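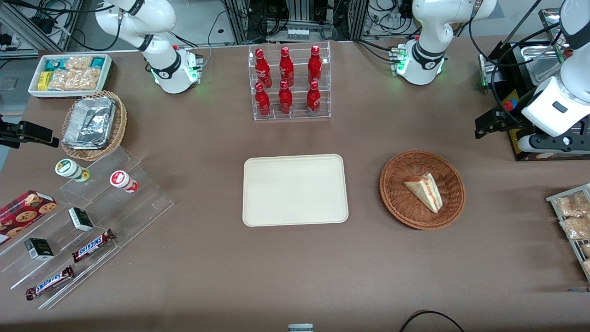 Search this board
Search titles only
By:
Advanced search

Snack table for an all-day board game event, what actually gets eaten?

meeplemoss
I've got the snack table for our winter game day in February and I am way too excited about it. We've rented the back half of the Deldale Grange hall from morning until they throw us out, and we're expecting around 80 people if the weather behaves. Last year it was chips, chips, a different chip, and one sad bag of baby carrots. I want to do better!

Things I'm already sure of: drinks in bottles with caps, because of the Great Cola Flood (if you owned the copy of Plurkton that got soaked, I'm still sorry). A tray in the middle for whatever is being refilled. Everything else is up for grabs. What do you put out that people eat, and that doesn't end up on the cards?

tilequeen
Oh I love this thread already. Pretzel rods! The thick ones. You hold one end, you eat the other end, and your fingers stay clean the whole time. Also grapes, frozen the night before if you have the freezer room. They thaw slowly and they're so good around hour five when everybody is sick of salt.

dicegoblin_ray
Chopsticks. I know, I know, but hear me out. Our group puts out a cup of cheap chopsticks and people eat cheese puffs with them. It looks ridiculous and it works beautifully. We've had zero orange fingerprints on anything since we started. The kids think it's the best part of the day and practice on each other's plates.

hexandcounter
I'm going to be the grump. No food in the room where people are playing. Put the table in the hallway, let people take a break, wash hands, come back. I've got games that have been out of print for decades and I won't bring them to anything with a chip bowl within reach. Sleeves don't protect a board.

tilequeen
hex, I get it for the old wargames, but the table is half the social life of the event. That's where people who don't know each other end up saying "what are you playing next?" If you stick it in a cold hallway folks grab a handful and run.

hexandcounter
Then put chairs in the hallway.

meeplemoss
The hallway at the Grange is about as wide as a canoe, so chairs are out. But I could do a snack end and a game end of the room with a real gap between, and a separate "no food" table for people who bring precious stuff. Would that get you in the door?

hexandcounter
A no food table with an actual sign on it, yes. Away from the coats too. People dump wet coats on anything flat.

slowroller
Long time reader, first time I've had something to say. Please think about height! A flat table full of bags looks like a yard sale and nobody can see what's at the back. Get things up on risers or a tiered stand and put the bags in front. I used to set up bake sales for my kid's band and we sold so much more once the back row was lifted up. You can use upside down loaf pans under a cloth if you don't want to buy anything.

And open only a few bags at a time. An open bag of anything is stale by supper in a heated hall.

meeplemoss
Loaf pans! I have loaf pans! This is exactly the kind of thing I was hoping for.

northforkcarl
Unpopular view but soda is a waste of money at these. We did a big Nassar night (the six player one with the camel auction, goes forever) and what went fastest was plain water and hot tea. By mid afternoon people have headaches from sugar and fluorescent lights. I'd cut the soda in half and borrow a big urn.

dicegoblin_ray
Cut the soda in half and you'll hear about it from me personally. But yes to tea. And coffee. Decaf too, labeled, in big letters, because somebody poured me decaf at a 3-hour game once and I slept through my own victory.

tilequeen
Carl's right about water though. A pitcher with a lid and a marker for writing names on cups. Cups without names get abandoned after two sips and then you have a forest of them.

northforkcarl
The marker saves you a whole sleeve of cups. Tie it to something or it walks.

bettywithawagon
Can I put in a word for real food? If you're open through dinner, people will leave to eat and a good number won't come back. A couple of slow cookers (one chili, one veggie chili) and a pan of cornbread kept our crowd in the building right to the end. Set it out at a fixed time and ask everyone to stop playing for it. It ended up being my favorite hour of the day, all the tables mixed up together and arguing about rules with their mouths full.

hexandcounter
Chili. Near cardboard.

bettywithawagon
Games closed and lids on, hex! We made an announcement and everything. You would have been proud of us.

slowroller
Check the outlets before you plan on slow cookers. Old halls will trip a breaker if you run an urn and two cookers off the same wall. Ask where the panel is and whether you're allowed to touch it.

meeplemoss
Good catch. The kitchen is on its own circuit, so the cookers can live in there and come out at dinner. The urn can go by the stage.

Next question then. Labels. How much do you write down? We had a guest last year with a nut allergy who just didn't eat all day and I felt terrible when I found out.

tilequeen
Keep the packaging. For anything you pour out, cut the ingredient panel off the box and tape it down in front of the bowl. For homemade stuff, a card with everything in it, including the oil. And I'd put nuts on a separate small table altogether, or skip them. Trail mix is a mess anyway, people dig for the chocolate.

dicegoblin_ray
I feel attacked.

northforkcarl
Scoops, too. One for every bowl. No bare hands in the bowl, I don't care how well you know everybody. We all came home from one event with the same cold.

quillfeather
Small disagreement with the bowls in general. I'd go single serve packs for almost everything. Costs more, sure, but leftovers keep until the next event, the ingredients are printed on each one, and no scoops to wash. I ran the table for our Fusier tournament that way and took a full box home that we used two months later.

bettywithawagon
So much trash, though! We filled can after can the year we did that. And the crinkling. You can hear one little bag of chips across an entire quiet final.

quillfeather
Fair on the trash. I'll take crinkling over flu.

meeplemoss
Could go half and half? Packs for the salty stuff, and the tray for fruit and things that come with their own handle, like the pretzel rods. What about money? We've been doing a coffee can with "snack fund" on it and it covers maybe half.

slowroller
Add it to the door price. A dollar or two each and you're done, and no one feels watched walking past the can. Prices on single items slow everything down and you end up making change all day when you could be playing.

northforkcarl
Disagree, keep the can. Some folks bring their own food and don't want to pay for mine. Put the can at the end of the table where people already have a plate in their hand, and write what the food cost on it. When ours said the real total people got a lot more generous.

hexandcounter
For once I'm with Carl.

tilequeen
Mark this post, everyone.

dicegoblin_ray
Last thing from me: wipes. Two tubs at the snack end and one at the door to the game end. Dry paper towels next to them so nobody sits down with damp hands. And get the unscented kind, the lemon ones make every card in the house smell like a dentist.

meeplemoss
You people are the best. Current plan: raised back row on loaf pans, drinks with caps, urn by the stage, packs for salty, fruit and pretzel rods on the tray, chili at six with all games closed, a signed no food table well away from the coats, wipes everywhere, and a cup of chopsticks because I have to see it. I'm still going back and forth on the can. I'll ask at the next meetup and see which side yells louder.

bettywithawagon
Do you want my cornbread recipe? It makes 3 pans and freezes fine. I can bring it if the roads are clear, my wagon has snow tires on it already.

meeplemoss
YES. Please. Message me and I'll save you a spot by the kitchen door.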